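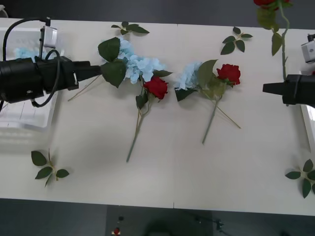
The Language of a Small Bouquet
Sep 25, 2023

Efraín Condori does not like the word "arrangement." He has taught people to put flowers in a vase for 15 years, and he prefers to say "a bunch that stands well." When I visited his evening class in Lulville, he corrected me on this point before he offered me a chair.

"An arrangement sounds like furniture," he told me. "I want that people pick up the stems in one hand and turn them. If you turn them in the hand, you already know what is missing."

Condori was born in Taipe, a town where his mother sold cut flowers near the bus station. He remembers the cold mornings and the buckets, and he remembers that she tied every bunch with the same knot. It was years before he understood that the knot was there for the customers, who could open it at home without scissors. He still teaches it in the second lesson. In the first lesson his students work only with leaves.

"They complain, of course. They paid for flowers," he said. "But the green part decides the shape. When a bunch looks poor, people add one more rose. Usually it needed two branches of something green, and one rose less."

The course costs 200 for the whole season and is given under the name Plenedik, which was the name of the shop he had before. The shop closed when the rent went up. He speaks of it without bitterness, but he speaks of it often. The shop had a deep stone sink, and he has not found another one like it.

I asked him about artificial flowers, a subject on which florists can be quite severe. He surprised me. For a long time he refused to touch them, he said, and then a woman in his class developed a strong allergy and did not want to leave the course.

"I had to decide if I teach flowers or if I teach hands," he said. "Her bunches in fabric were better than most of the fresh ones. A fabric stem stays where you bend it, so a beginner can try ten times. A tulip will not allow this. The tulip has its own plans for the night."

He has some conditions, however. The stems must be cut to different lengths, as he finds that people leave them exactly as they came from the store. The leaves should be opened by hand, one by one. And he does not accept glass vases for them, unless the glass is colored.

Tarun Bhatt joined the class two years ago, after his retirement from the post office. He told me he came to accompany his wife, who stopped after four evenings, while he continued. He now makes the bunches for the front desk of the library in Inano, and he keeps a notebook with every one of them.

"I am at number 449," Bhatt said. "Most of them are ordinary. There was one in March with only willow and white stock, and a man asked me if somebody had died. I told him no, it is only March."

Bhatt disagrees with his teacher on one matter. Condori believes that a bunch must look good from every side, even if it will stand against a wall. Bhatt thinks this is a waste of material. They have discussed it, I was told, during almost every break since they met, and they discussed it again while I was there, over tea and a plate of dry cookies.

"Somebody has to clean behind the vase," Condori said. "That person also should see something nice."

Before I left, I asked what he would advise to a reader who has no garden and very little money. He thought about it for some time.

"Buy one kind of flower. Not three kinds," he answered. "Then walk, and look at what grows by your own door. Ask the neighbor for a piece of hedge. Cut everything shorter than you want to. People are afraid to cut."

The next course begins after the holidays, and there are still places for the early group. Those who wish to join should bring a knife which is not too sharp, an old towel and some string.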